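From: Frauke Hellwig
To: the textile list
Subject: Re: [weavers] Washing finished checks before hemming?

Hello Ingeborg, and hello everyone,

Ingeborg Heitmann wrote:
> I have four yards of blue and white cotton check just off the
> loom, meant for dish towels. My teacher always said to hem first
> and wash after, but Till Ruppert says I will regret it. The yarn
> is unmercerized and I have no idea how much it will pull in.
> Does anyone wash first? And how hot do you dare go with the blue?

I have been meaning to answer this all week, and then the grandchildren came and the kitchen filled up with jam jars, so please forgive me if you have already gone ahead and cut.

I am with Till on this one. I wash first, always, and I have done so ever since a batch of towels I made for my sister's wedding. Those I hemmed straight off the loom, very proud of my mitered corners, and after the first wash every hem had puckered up like a pie crust. The hem is folded cloth and the middle is single cloth, and the sewing thread hardly shrinks at all, so of course they went their separate ways. My sister still uses them and says she likes them, bless her.

What I do now is run a zigzag along both raw ends of the whole length, so nothing ravels, and then put the piece through the machine on its own with plain soap. Warm, not hot, for the first go. If the water stays clear you can be braver the next time. For the blue I would snip off a few inches of leftover warp and leave them overnight in a glass of hot water with a scrap of white. It costs you nothing and you will sleep better. I had a lovely navy from a mill end sale in Clomham years ago that turned everything the color of skim milk, and I was very glad to have found that out in a glass.

Take it out while it is still damp and press it – really lean on the iron – and only then cut your towels apart. If you wove in a contrasting pick between them, as I hope you did, cutting is a pleasure. With checks you also get the squares to guide your fold, so a hem that follows one line of the pattern will look straight even when the cloth is being stubborn.

As for shrinkage, please measure before and after and write it down. I kept telling myself I would remember, and I never did. Omar Masri keeps his in a school notebook, with a snippet stapled to each page, and I have finally copied him.
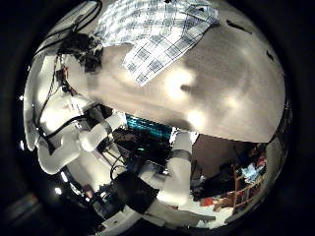 Blue check on white, folded over at an angle

If your squares come out a little taller than they are wide, don't fret. Beat a bit harder on the next warp and they will come closer. Malte Baumgart once told me to weave them slightly tall on purpose and let the wash even them out, but I have never had the patience to sample for it properly. Maybe he will chime in.

One question of my own before I go. Does anybody have a cone of the Perna natural they could part with? I bought 2,000 yards in October thinking it was plenty, and I am going to be short by 200 or so for the last two towels. Happy to swap for blue.

Warmly,
Frauke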